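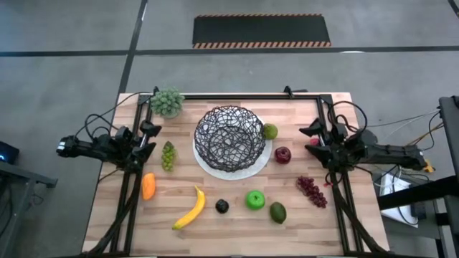 Figure 6. Head camera view at the start of the "fruit to basket" task, both grippers open.

6. Setting up the head camera and the first task

In this section you connect the head camera to the Cletaneo software, mark the work area, teach the object names and run the first plan without motion. Please complete section 5 (arm homing) before you begin. The text is for software release 1.8 and the two-arm table station. If you have the single-arm station, skip step 9 and all of part 6.4.

6.1 Start the camera view

1. Turn on the station computer and wait until the login page is shown.
2. Log in as "operator". Do not use the "service" account for daily work, as it turns off some of the motion limits.
3. Open Devices > Cameras and select "head".
4. Click Start View. The picture should appear in a few seconds. If it stays gray, go to part 6.6.
5. Compare your view with Figure 6. The full tabletop must be visible, with both grippers. It is normal that a part of the floor is visible behind the table.

Note: The camera modules on the arms are not used in this section. They may stay connected. Their set-up is described in section 8.

6.2 Mark the work area

The planner needs to know which part of the view is the table. Everything outside of this area is ignored when it looks for objects. It also ignores the floor tape and floor mats, which in earlier releases were sometimes reported as objects because of their strong lines.

6. Open Perception > Work Area and click Draw.
7. Click the four inside corners of the black frame, in clockwise order, starting at the far left corner. Click on the wood and not on the frame rail.
8. Click Fit. The software calculates the table plane and shows the fit error in the lower bar. If the bar is green, click Save.

If the bar is yellow, repeat step 7 with more zoom. If it is red after three tries, the head camera was probably moved after the last calibration, and you must do section 4 again.

Caution: Never mark a work area that is larger than the table. The planner will then accept targets on the other side of the rail, and an arm can hit the frame.

9. For each arm, open Control > Reach and confirm that the reach zone covers its own half of the table. The two zones overlap in the middle. In the overlap the planner lets only one arm enter at a time. The second arm waits outside until the zone is free.

6.3 Teach the object names

10. Place the objects on the table. For the first task we recommend to leave free space between them, and to put the plate with the basket in the center, as in Figure 6.
11. Open Perception > Objects and click Detect. Each object gets a box with a proposed name and a score.
12. Check every name. To correct one, click the box and type the right name.
13. Set the target. Click the box of the basket and choose Role > Container.
14. Click the box of the plate and choose Role > Fixed. If you forget this step, the planner may try to lift the plate together with the basket.
15. Click Save Set and give the set a name with no spaces.

Some fruits are difficult for the detector. Please take care with these:

Grapes. A bunch should be one object. If you see many small boxes on one bunch, raise the Merge value until only one is left. A bunch which lies against the frame rail, like the pale green one at the upper left in Figure 6, can also be joined with the rail. In this case draw its outline by hand.

Dark fruit. The small round black fruit at the front of the table can receive a low score, and so can the avocado. Both have little contrast with a black gripper when the gripper is near. Set the minimum score for these two names to 18. Leave the default value for all other names.

Basket. The strands are dark and open, and the white plate can be seen between them. The detector may report the rim only. This is sufficient, because the release point is calculated from the rim.

Note: Isauro Arriaga from our Cuevas office keeps a list of object names with tested settings. Customers with a support contract can ask for it under document number 272.

6.4 Choose the arm for each object

16. Open Planning > Assign and click Auto. Objects on the left half are given to the left arm and objects on the right half to the right arm.
17. Look at the objects near the middle line. If you prefer a certain arm for one of them, drag the object to the other column.
18. Objects close to a gripper, such as the dark red apple in Figure 6, may show the message "approach too short". Set Approach > Back Off First to On. The arm then moves away before it comes down on the object.

6.5 Run the plan without motion

19. Set the mode to Preview. The status line must show "motors held".
20. Click Plan. A colored line is drawn over the view for each arm. For a set of this size the calculation can take up to 90 seconds.
21. Play the preview to the end. Look mainly at the cables above the arms. The software has no model of loose cables and cannot avoid them.
22. If the preview is correct, click Approve. The plan is stored, and you can run it as described in section 7.

Caution: A stored plan is valid only for the objects in the positions where they were detected. If somebody moves an object, go back to step 11.

6.6 Problems and solutions

The view is gray. Stop the view, wait for ten seconds and start it again. If this does not help, check the camera cable at both ends.

Message 123, "plane lost". The work area was deleted or the table was moved. Repeat part 6.2.

One fruit has two names. Two models are active at the same time. Open Perception > Models and turn off the older one.

The plan stops at the basket. The release height is too low. Raise it in small steps until the preview passes.

For other messages please write to Pramel support and attach the log file from Help > Export Log.

Section revised January 12, 2023. Text: Orla Moynihan.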